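Small things on the floor: sorting afternoon at Zemska

27 February 2019

Our flat at Zemska is the place where families of the Frimpong building can leave their children for the afternoon, and every visitor knows what happens to the floor by five o'clock. This month we made a sorting afternoon for the first time. The idea was simple: everything small which lives in pockets, drawers and toy baskets comes to the play mat, and from the mat it goes to the correct box.

We prepared 4 boxes. One is for toys and parts of toys, one for caps and lids, one for keys and key rings, and one with a lock, for anything from the pharmacy. The last one stays on the high shelf in the hallway, and only adults take it down. Parents brought their own bags from home, and we emptied them slowly, a little at a time. In total 62 objects passed over the mat. The youngest children stayed in the kitchen with their snack while the medicine boxes were being sorted, and this rule we will keep also in the future. 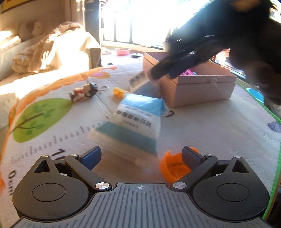 A medicine box, another box, an orange cap and a figurine keychain on the play mat.

The mat itself was a good helper. It is padded, so things do not make noise when they fall, and it has a ruler printed beside the green tree. The older children soon found the ruler and wanted to measure everything before it could go away. It took more time than we planned, but they were very serious in this work and we did not want to hurry them.

With the medicine we were strict. Each package was opened by an adult, the date was read, and the leaflet was put back inside. What was too old went into a separate paper bag for the pharmacy on the corner. Please do not throw old tablets into the kitchen bin, also when the box looks almost empty. If you cannot read the writing on a package, ask the person who bought it, and write the name and the use on a small label.

Caps were the most difficult category. Many of them had no bottle any more. We decided to keep the bigger ones for the paint corner, where they are useful for mixing colors, and to give the rest to recycling.

At the end we still have 2 key rings without an owner. They are in an envelope by the front door, next to the list for coats. If you miss one, come and look.

The next sorting afternoon will be in April. We can receive bags from 40 families at most, so write your name on the sheet in the hallway if you wish to come. Please bring small things only, and keep the pharmacy items in a closed bag until an adult takes them from you.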